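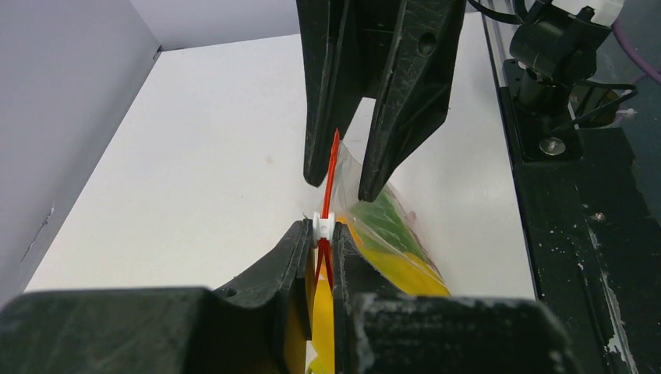 Vista da câmara de pulso: a tira vermelha presa entre os dois dedos de baixo, com a segunda garra por cima.

Pesquisar neste repositório Ir Pesquisa avançada

Imprimir | Enviar por e-mail

# Célula Jultau: montagem, manutenção e reparação

Este README cobre a célula de dois braços Jultau, usada para manusear sacos de plástico transparente com o gargalo atado. Destina-se a quem liga a célula de manhã, troca dedos ou cabos e precisa de saber o que verificar antes de voltar a gravar. O código de controlo está noutro repositório (`jultau-ctrl`) e não é tratado neste documento.

Responsável pela célula: Sunita Bhardwaj. Última revisão do texto: 9 de fevereiro.

## Conteúdo do repositório

- `config/` – limites de junta, offsets das garras e parâmetros das câmaras
- `calib/` – resultados de calibração, um ficheiro por câmara
- `registo/` – folha de manutenção em CSV
- `episodios/` – gravações da tarefa do saco
- `pecas/` – desenhos dos dedos e dos suportes

A pasta `episodios/` contém 468 gravações. Dessas, 31 foram feitas depois da última troca de dedos e têm o sufixo `_d2`. Não misturar as duas séries sem ler a secção sobre desgaste.

## Disposição

Os dois braços trabalham sobre um tampo branco, com painéis claros a fechar os lados. A estrutura metálica é preta. Cada braço tem uma garra de dois dedos pretos e uma câmara pequena no pulso, virada para a ponta dos dedos. Na vista dessa câmara, os dedos do próprio braço aparecem sempre em baixo e os do outro braço entram por cima quando os dois se aproximam.

Os dedos não são simétricos. Um é comprido e afilado, o outro é mais largo. Quem monta pela primeira vez tende a trocá-los, e o software não dá erro nenhum: a garra fecha, mas as faces não encostam a direito. Conferir com o desenho `pecas/dedo_par.pdf` antes de apertar.

## Arranque

1. Limpar o tampo e retirar restos de película e de atilhos.
2. Confirmar que a paragem de emergência está acessível e armada.
3. Ligar a alimentação dos braços e só depois o computador.
4. Esperar que as duas câmaras de pulso apareçam no ecrã.
5. Executar `bin/origem` com os braços afastados um do outro.
6. Abrir e fechar cada garra cinco vezes em vazio.
7. Executar `bin/verifica` e guardar o relatório em `registo/`.

Se uma das câmaras não aparecer, não reiniciar tudo. Quase sempre é o conector do lado do pulso. Cortar a alimentação desse braço, voltar a encaixar e repetir a partir do passo 3.

O aquecimento demora menos do que dizia a versão antiga deste texto. Com a sala fria, fazer duas passagens completas de `bin/origem`; fora isso, uma chega.

## Dedos

### Desgaste

Os dedos riscam-se com o uso e ficam com marcas brancas. Marcas superficiais na face de cima não interessam. Interessam as faces interiores, que têm de estar planas para prender uma tira fina. Passar a unha pela face: se prender, trocar o par.

Trocar os dedos sempre aos pares, mesmo que só um esteja gasto. O intervalo definido para esta célula é de 3.000 ciclos de fecho. O contador está em `registo/ciclos.csv` e é atualizado pelo `bin/verifica`. Na última leitura marcava 778 nos dois braços, já com os dedos novos.

Os episódios anteriores à troca foram gravados com dedos que já escorregavam na tira. São utilizáveis para treino de aproximação. Para treino de preensão fina, usar só a série `_d2`.

### Troca

1. Abrir a garra até ao fim do curso e cortar a alimentação do braço.
2. Retirar o parafuso de cada dedo, segurando o dedo com a outra mão.
3. Limpar a base com um pano seco. Nada de solvente.
4. Montar o dedo novo e apertar à mão.
5. Fechar a garra devagar, à mão, e ver contra a luz se as faces interiores encostam em todo o comprimento.
6. Dar o aperto final com a chave dinamométrica, no valor indicado no desenho.
7. Ligar, executar `bin/origem` e pôr o contador a zero.

Os dedos de reserva estão na gaveta com a etiqueta Dranwood. Os da Urrutia têm a mesma furação mas a base é mais alta, e obrigam a mudar `offset_z` em `config/garras.yaml`. Há um par desses na gaveta de baixo, para emergência.

## Câmaras de pulso

A lente apanha pó e fibras de película. Limpar com ar e, se não chegar, com pano de microfibra seco. Não tocar no anel de focagem; está fixado com verniz.

Recalibrar quando:

- a câmara tiver sido retirada do suporte;
- o braço tiver batido na estrutura;
- os dedos tiverem sido trocados (basta a verificação curta, `bin/verifica --camara`).

A verificação curta compara a posição das pontas dos dedos com a posição guardada. Se falhar duas vezes seguidas, fazer a calibração completa com a placa de xadrez, que está pendurada atrás do armário.

## Cabos e estrutura

Os cabos dos braços fazem curvas largas e assim devem ficar. Quando se encurta a folga para arrumar, o cabo passa a puxar pelo conector no fim do curso. Foi a causa das duas avarias de março passado, ambas no braço direito.

Uma vez por mês:

- mover cada braço à mão por todo o curso, sem alimentação, e ver se algum cabo prende ou roça;
- verificar os parafusos sextavados dos suportes, sem reapertar os que têm a marca de tinta alinhada;
- passar um pano na estrutura e nos painéis;
- confirmar que nenhum conector tem folga.

Salpicos na estrutura podem ficar. Salpicos nas juntas dos braços têm de sair no próprio dia.

## Tarefa do saco

O saco de teste é transparente e tem o gargalo franzido e atado com uma tira vermelha. O braço que segura prende a tira entre as faces interiores dos dedos; o segundo braço aproxima-se por cima, com a garra entreaberta. É uma boa prova de alinhamento: com os dedos mal montados, a tira roda ou foge para um dos lados.

Usar sempre o mesmo tipo de tira dentro de uma série. O lote atual foi comprado à Jateck e está na caixa ao lado do computador. A película amarrotada faz reflexos fortes, e por isso a exposição das câmaras está fixa. Não voltar a pôr em automático.

Cada episódio tem vídeo das duas câmaras de pulso, posições de junta, abertura das garras e um campo `nota` em texto livre. O campo `nota` foi preenchido à mão e está vazio em muitos casos.

## Avarias conhecidas

**A garra fecha mas a tira escorrega.** Ver desgaste das faces interiores. Se estiverem boas, ver se os dedos foram montados trocados.

**Erro de seguimento na junta do pulso.** Normalmente é um cabo a prender. Desligar e mover à mão antes de mexer em parâmetros.

**Imagem com riscas horizontais.** Conector da câmara mal encaixado ou cabo partido junto ao pulso. Trocar o cabo; não vale a pena soldar.

**As duas garras tocam-se na aproximação.** Os offsets em `config/garras.yaml` não correspondem aos dedos montados. Corrigir, executar `bin/origem` e repetir a velocidade reduzida.

**O contador de ciclos não avança.** O `bin/verifica` foi interrompido e deixou o ficheiro bloqueado. Apagar `registo/.lock`.

## Registo

Qualquer intervenção leva uma linha em `registo/manutencao.csv`: data, braço, peça, o que foi feito, iniciais. Mesmo um aperto. Dúvidas sobre a célula vão para a Sunita, de preferência abrindo uma questão no repositório com o relatório do `bin/verifica` em anexo.

Imprimir | Enviar por e-mail

Documentos relacionados

- jultau-ctrl: instalação e versões
- Desenhos dos dedos Dranwood
- Offsets para dedos Urrutia
- Calibração completa com placa de xadrez
- Formato dos ficheiros de episódio
- Lista de peças de reserva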